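The Printed Garment in the Drawer

Most advice on clothes care is written for plain cloth. A printed T-shirt or sweatshirt is a different object, since part of its surface is fabric and part of it is a film of ink, and the two stretch, heat up, shed water and age at different rates. Fold one the way you would fold a plain shirt and the print will usually survive. Do it every week for several years and the fold lines begin to show.
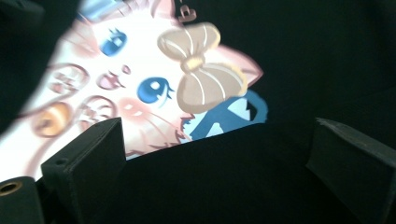
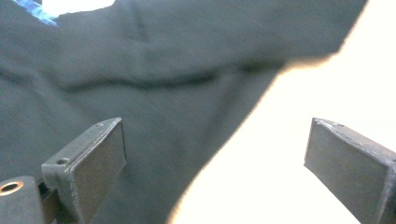 Wouter Van Damme runs the finishing room at Brorora, a garment printer in Fesbridge that also takes in worn pieces for repair. Last December he and his staff went through 137 printed garments that customers had sent back for one reason or another and sorted them by type of damage. In 62 of them the main fault was cracking along a line, and in nearly all of those the line matched a place where the garment had been folded. The remainder showed a mix of edge lift, color loss, sticking damage and ordinary holes.

"People blame the ink first," Van Damme says. "Sometimes it is the ink. More often I can lay the shirt down, close it along the crack, and it folds itself up exactly as it sat on the shelf."

The sample was not a controlled one. Everything in it had come back with a complaint attached, so the figures say little about how often prints fail in general use. They do say something about where.

What the print is made of

Three kinds of print account for most of what is in an ordinary wardrobe, and they need to be told apart before anything else is decided.

Plastisol screen print sits on top of the cloth. It feels slightly rubbery, it has a definite edge you can find with a fingernail, and on dark fabric it is normally laid over a white base so that the colors read properly. The base adds thickness. A large pale design on a dark shirt is therefore stiffer than the same design on a white one, and stiffness is what makes a crease permanent.

Transfer print, including the film types now common in short runs, is also a surface layer, usually smoother and more uniform than screen print. Its weak point is the perimeter. Fine detail with a lot of edge, such as hair, fur or thin lettering, gives the film more places to start lifting. Large flat areas hold down well but breathe badly.

Direct-to-garment print is sprayed onto the cloth and goes partly into it. It is softer than either of the others. On black cloth it still needs an underlayer, and the pretreatment that holds the underlayer in place can leave a faint rectangle that disappears after the first wash. It rarely cracks in a line. It fades, and the fading is worst where the fibers are rubbed.

A quick test is to hold the printed area between both hands and stretch it very slightly sideways. If cloth shows through in tiny gaps, the print is on the surface. If the whole image simply widens, it is mostly in the fiber. Do this once, gently, on a garment that is at room temperature.

Washing

Turn the garment inside out. This is repeated everywhere and is still skipped in a large share of households, because garments come off inside out or right side out at random and go into the basket that way. The time to turn them is when sorting.

Cold or cool water is enough for anything that has not been worn for physical work. Heat softens surface inks and, more to the point, softens the adhesive under a transfer. Once soft, the layer is easily scuffed by zippers, hooks and the rougher seams of denim. Close the zippers. Wash jeans separately from prints, or put the printed items in a net bag.

Fill matters more than most guides allow. A drum packed tight presses garments into hard folds and holds them there through the spin. Van Damme's rule for his own machine is that a flat hand should pass over the top of the load without pushing anything down. A reduced spin speed helps with heavy fleece, which otherwise comes out with compressed creases that take a long time to relax.

Fabric softener is best left out. It coats the fibers, and on transfers it can creep under an edge that has already started to lift. Liquid detergent rinses out of dark cloth more completely than powder, and pale residue is easiest to see on exactly the garments that tend to carry large prints.

Drying

Line drying or flat drying is preferred for every type. If a tumble dryer must be used, low heat is adequate, and the garments should come out while the thick parts are still faintly damp. Cuffs and waistbands on a sweatshirt dry last. Waiting for them to finish in the drum means overheating the chest, where the print is.

Shake each piece once on removal and lay it flat with the print facing down on a clean towel. Leave it until it has cooled. Do not stack warm prints, and do not let one printed face touch another while either is warm. Two surface inks pressed together at dryer temperature can bond lightly, and when pulled apart one of them takes a little of the other with it. Brorora sees this most in children's clothes, which are small, numerous and folded in a hurry.

Pegs go on the hem. Hanging a wet fleece by the shoulders stretches the neckline and drags the print downward under the weight of the water.

Folding around the print

The standard retail fold puts both sleeves behind, brings the sides in to meet near the middle, and folds the hem up to the collar. On a plain shirt this gives a neat rectangle. On a shirt with a wide chest print it puts two vertical folds close to the edges of the image and one horizontal fold through it or just beneath it.

A better method starts with the print and works outward.

Lay the garment face down and smooth it from the center toward the seams. Feel through the cloth for the edges of the printed area; a surface print is easy to find from behind. Bring each side in along a line that falls outside the print, even if this leaves the finished rectangle wider than the others on the shelf. Lay the sleeves straight down the back. Then fold the hem up so that it stops below the lower edge of the print, and finish with a single turn if the length allows. Turn the garment over. The image should be flat and uninterrupted on the upper face.

Very large prints, those running nearly from side seam to side seam, cannot be folded clear. For these there are 2 workable options. One is to hang the garment on a broad, shaped hanger, which suits T-shirts but not heavy knits. The other is to roll it loosely from the hem, print outward, around a sheet of acid-free tissue. Printing outward seems wrong to many people. On the inside of a curve a thick ink layer is compressed and wrinkles; on the outside it is stretched a little, and a loose roll keeps that stretch small.

Folding boards are useful in one respect, which is that they place the folds in the same position every time. That is also their limitation. The Wumik board that Van Damme keeps on his bench has sliding wings, so its width can be set for the print and not only for the shelf. Fixed boards are sized for an average adult shirt and will run straight through a wide design. A piece of stiff card cut to suit does the same work.

It is sensible to vary the fold now and then. Moving the hem turn up or down by the width of a thumb is enough to keep the stress from landing on one line.

Fleece and heavy cotton

Thick sweatshirt cloth behaves differently from jersey. It resists a sharp fold, springs partly open, and forms long wavy creases wherever it is dropped in a heap. These creases are mostly harmless in the bare cloth and come out with a shake and an hour on a flat surface. Where they cross a print they should be eased out by hand before the garment is put away, working from the back.

Brushed fleece also sheds lint, and dark jersey collects it. Store the two kinds apart, or at least put the fleece at the bottom of the pile with its brushed side in. Weight is the other reason for that order. A stack of sweatshirts on top of a screen print will press a crease in as well as any iron.

Segers, the shelving maker whose drawers are used in the Brorora stockroom, divides its deep drawers with upright panels so that garments can be filed on edge. Filing removes most of the load from each piece. It works for T-shirts. Fleece tends to slump unless the row is fairly full, and a slumped sweatshirt bends at the middle of the chest. Van Damme files the light garments and keeps the heavy ones flat, in piles of no more than 4.

Tissue between printed faces is worth using for anything stored through a summer. Ordinary baking parchment is an acceptable substitute. Plastic sleeves are not, at least for long periods, as some of them contain softeners that migrate into surface inks and leave them tacky.

When the crease is already there

A crease that has not broken the ink can often be reduced. Lay the garment face up on a folded towel, cover the print with parchment, and press with a dry iron on a low setting for a few seconds at a time, lifting between presses. Do not slide the iron and do not use steam. Let the print cool fully under the parchment before peeling it back at a low angle.

A crack that shows cloth is permanent. Pressing may bring the two edges closer together and make the line less visible from a distance, and that is as far as home repair goes. Fabric paint rarely matches, dries to a different sheen, and cracks again beside the original line. Lifted transfer edges are more promising if they are caught early, before lint has got underneath. The same parchment method applies, with slightly longer presses and firm pressure at the edge only.

Garments with damage beyond this are best moved to the front of the rotation and worn. Brorora will reprint over a failed image where the base cloth is sound, but the old layer stays underneath, and the result is stiffer than before and will need a wider fold.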